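Ticket 243: Campus courier robot slows down or stops on open paving
2020-07-20, by Cremilda Arruda
3 min read

Quick background for Zapata support: our Pullmont courier took over the mail and sample runs between buildings in April, and the mail room crew loves it. Fewer long walks, more time at the sorting bench! So we really want to get this one solved.

Symptom: on the big plaza the unit drops to a crawl at certain slab joints, waits 18 seconds, then moves on. No fault light. The log just says "surface check."

Tried so far:
- Restarted, cleaned the front sensors. Same.
- Reloaded the Siltell map. Same.
- Drove it by hand over the same stretch. Smooth the whole way.

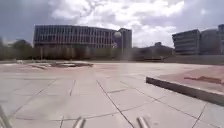
Endodside desk replied that a map reload won't touch this, and asked us to check the joint sensitivity setting before anything else. They also wanted to know if the mail room staff still have to walk out and restart it.

Good question, and yes, they did at first. Two people were taking turns on "robot watch," which kind of ate up the time we'd gained. Now they give it a minute and it sorts itself out.

Sensitivity was at 200, the factory number. I lowered it one step and ran the route again.
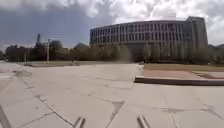

Stops went from nine to two on the same loop, so we're clearly in the right spot! Both of the leftover stops came at wide cracks. I'd like to go down one more step, but please confirm that's safe near curbs first. The crew walks these routes too and they want to trust it.

Log line 3,552 is the one to look at. It shows the check starting well before the wheels reach the crack.

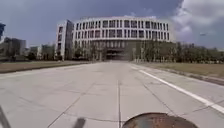
Approach to the curved building, center seam and lane line.

One request from the mail room: could the wait send a text to the desk phone? They've gotten really good at reading this machine, and a heads-up would save them guessing.

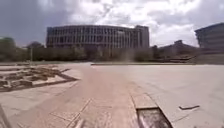

Reddish path across the plaza, low walls on the left.

Status: open, waiting on Zapata for the curb answer.

4 comments | 2 shares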